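Evening Front Desk and Resident Support, Part Time
Flernden House, Macapagal Street

Posted in: Jobs / Housing / Part time
Applications close at the end of July

Flernden House is a residential building for adults over 60 who live on their own and want a little company and a little help nearby. There are 44 apartments on four floors, a shared kitchen, a laundry room and a lounge where most of the evening life of the building happens. We are looking for one person to cover the front desk from 4 p.m. to 10 p.m., four evenings a week.

The desk is the first thing people see when they come in. You will sign in guests, hand out packages, take down repair requests and answer the phone. When the desk is quiet, you will spend time in the lounge. Residents play cards there, watch the news, argue about the news and borrow each other's reading glasses. You do not need to run activities. You need to be someone people can talk to.

What the evenings look like

4 p.m. Handover from the day desk. Read the log, check the package shelf, find out who has family visiting.

5 p.m. to 7 p.m. Phones and deliveries. This is the busy stretch. Dinner orders come to the desk and residents come down for them, except for a few who like theirs brought up.

7 p.m. to 9 p.m. Lounge time. Put chairs back, empty the small trash bins, make tea if anyone wants it. Tea is kept in the tall cupboard and the good cups are on the bottom shelf — please use them.

9 p.m. to 10 p.m. Walk the floors, lock the side door, write the log for the night desk.

The log matters more than people expect. The night desk works alone and depends on what you wrote. If a resident in 3C said she felt dizzy at supper, or the elevator stopped between floors for a minute, it goes in.

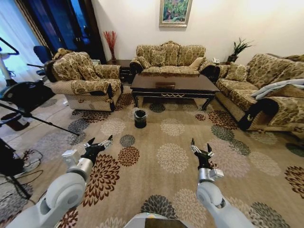

Geetha Shenoy: I worked the evening desk for two years before moving to days. The hard part for me was the phone, because families call at dinner time and they all want a full report. You learn to say you will call back at eight, and then you have to call back at eight. Also, learn the names in your first week. It makes everything easier.

We would add that you will not be left to work it out alone. Your first 10 shifts are paired with someone who knows the building, and they are paid at the full rate.

What we need from you

You are at least 18 and can legally work in the United States.
You can read and write English well enough to keep a clear log. A second language is useful, Tagalog or Spanish most of all.
You can climb four flights of stairs when the elevator is out.
You can carry a package up one floor.
You are calm on the phone.

First aid training is a plus. If you do not have it, we will pay for the class and for your time in it. We run a background check on everyone we hire, and we cover the fee.

You do not need experience in elder care. Past staff have come from hotels, school offices and a hardware store. Desk staff do not give out medicine or help with bathing. Residents who need that have their own aides, and you will get to know most of them.

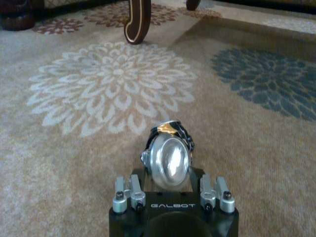 Please be on time. The day desk cannot leave until you are in the chair, and some of them have a bus to catch. If you are running late, call extension 3555 and it will ring at the desk.

Pay and hours

Pay is set by the hour and goes up after six months. We send the current rate with our first reply, so you will know it before you come in. You will get paid sick time from the first day and a meal on each shift. Street parking is free after 6 p.m. — before that, use the lot behind the building.

How to apply

Send a short letter and the names of two people we can call. A résumé is fine but we do not require one. Keep the letter under one page and tell us which evenings you can work. Address it to Ronaldo Dalisay, Resident Services, and leave it at the front desk or mail it to the building.

Interviews take half an hour, in the office by the mailboxes. After that we ask you to sit in on part of an evening, paid, so you can see the work and the residents can meet you.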